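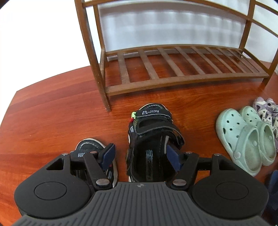 How to keep children's shoes in order by the door?

Asked by Skostora, in April

Hello everybody. We have a wooden slatted rack near the wall, but my 2 children leave their shoes on the floor in front of it. Sandals, clogs, winter boots, all together. In the morning we always search for one shoe. I would like to know which shoes should stand on which shelf, and what to do with the boots when the warm months come. The fur collar on one pair became flat last year.

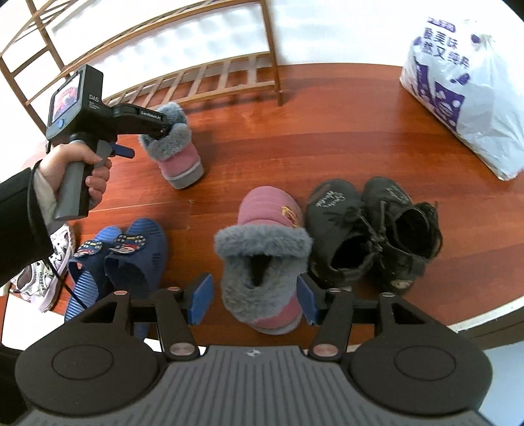 The rack is almost 60 cm wide and I can't put a bigger one, the door would hit it. Thank you for any advice.

3 answers

Aurelia Kaufmann
I had the same problem. Give the bottom shelf to the children, only this one, and keep there what they wear this week – sandals and clogs. Put them with the heels to the front, so a small child can take them by the strap. Boots go away until autumn. Brush the fur, let them dry one full day, fill them with paper and tie them in a bag that lets air in.
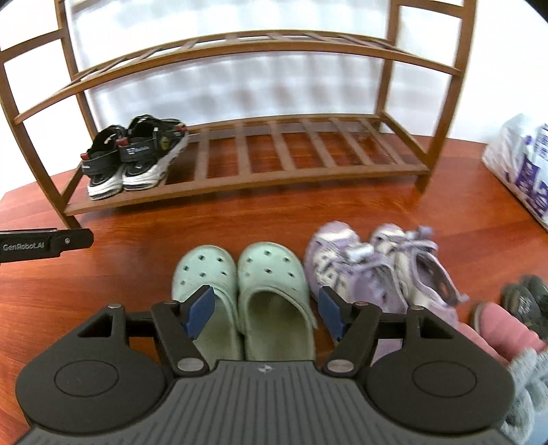 Sandals on the bottom shelf, clogs still on the floor.

Jako
just buy a box with a lid and throw everything inside. works for us

Bakilana
I don't agree with the box, shoes start to smell in it. The answer from Aurelia is good. I would add that you wipe the soles before they go on the slats, the sand falls through and scratches a shiny floor. Do you have a mat under the rack?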